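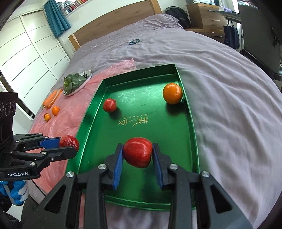 Manzana roja sobre la bandeja verde

Receptores que sueltan el balón en pretemporada, ¿qué hago?

Marcelino Benítez
24 de septiembre de 2020

Buenas. Llevo un equipo juvenil de fútbol americano, 22 chavales, casi todos de primer año. Quarterback decente, brazo fuerte. El problema son los receptores – en calentamiento la cogen todo y en cuanto hay defensa delante, al suelo. Sobre todo rutas cortas por el medio. Entrenamos dos tardes por semana y tengo partido amistoso contra los Trosesell dentro de nada.
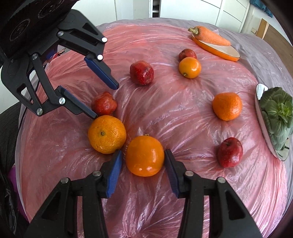
He probado a castigar con flexiones y va a peor, se agarrotan. También cambié de balón, uno mas pequeño, y nada. ¿Ejercicios concretos? No tengo máquina de lanzar ni presupuesto para una.

Eusebio Tejada

Pues que la miren hasta las manos. No tiene mas. A mi me funcionó de toda la vida.

Adoración Lorente

Quita las flexiones ya. Yo entreno receptores en Nenolthorpe y el primer año hice lo mismo, un desastre. Si fallan con defensa es que oyen venir el golpe y giran la cabeza antes de tiempo. Trabájalo así:
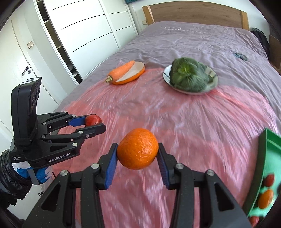 Naranja y manzana, encima de la cama

1. Recepciones parado, a 7 yardas, con un compañero que le da con un escudo blando justo al tocar el balón. Unas 100 por tarde entre todos, da igual que sean feas. Pulgares juntos si viene alta, meñiques si viene baja.
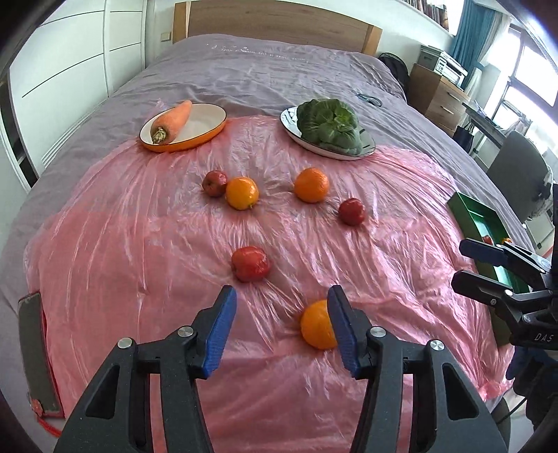 2. Lo mismo pero en ruta slant, defensor al trote. Que no placa, solo molesta con los brazos.

3. Siete contra siete al final, cansados, y el que la suelta repite ruta. Sin gritos.

Y mira al quarterback tambien – con brazo fuerte muchos tiran a tope un pase de cinco yardas y eso no lo coge nadie. Pídele que le quite fuerza en las cortas.

Marcelino Benítez

Gracias Adoración, lo del quarterback no lo había pensado, tira pedradas. El martes pruebo lo del escudo.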